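How a Robot Arm Gets Ready for Work

A robot arm can do the same job over and over without getting bored. Before it can start, though, a person has to set it up. Lovely Soriano sets up robot arms at the Clarkum workshop, and the one in this article is called Urnus. Its practice job is picking up toy bricks.

Start with the base

The base is the part that holds the arm in place. If it wobbles even a little, the hand at the other end will wobble a lot. You can test this yourself. Hold a long ruler by one end and wiggle it. The far end moves much more than your fingers do.

Lovely tightens each bolt, then pushes on the arm with her hand. If anything shifts, she turns off the power and tightens the bolts again.

Tidy the cables

A robot arm needs power, and it needs to send and receive signals. Both travel through cables. A cable that is too tight will pull when the arm stretches out. A cable that is too loose can catch on something. The cables need enough slack for every joint to bend as far as it goes, and they are tied up so they don't flop around.

Check the gripper

The gripper is the robot's hand. Urnus has a gripper with 2 fingers that slide together and apart. Lovely wipes the fingers with a dry cloth, because dust makes them slippery. Then she opens and closes them 24 times. She listens for clicking or scraping, and she watches to see if one finger moves more slowly than the other. If it does, the gripper comes off and goes to the repair bench.

Check the camera

Urnus has a small camera near its gripper. When the arm moves, the camera moves with it, so the robot gets a close look at whatever is in front of its fingers. The camera must be screwed on firmly. If it slips sideways, the robot will think a brick is in one spot when it is really in another, and the fingers will close on air.

Try it out

The last step is a practice run over the work surface. It starts slowly, with a person standing by the stop button.
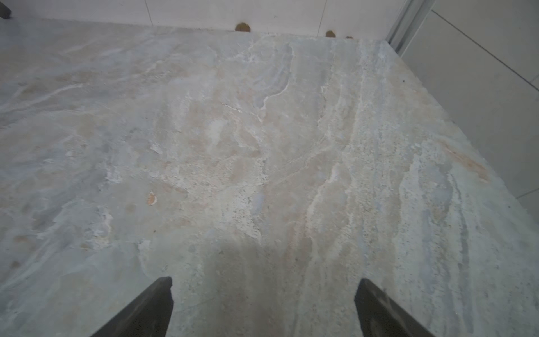
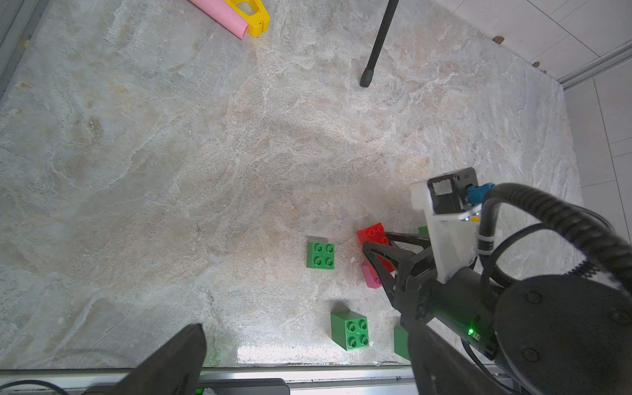 A full test at Clarkum is 200 tries. Jean Tennant keeps the logbook and writes down every miss. One miss could be bad luck. Many misses in the same direction usually mean the camera needs to be lined up again.

Looking after the arm

Setting up is only the first part. The screws are checked again each morning, and in June the whole arm gets a longer checkup, with the covers taken off and the joints greased. Worn finger pads are swapped for new ones. The old ones go in a box so Jean can look at where they wore down.

Words to know

Base: the bottom part that holds the arm in place.
Joint: a place where the arm bends or turns.
Gripper: the part that grabs things.
Slack: extra length in a cable so it doesn't pull.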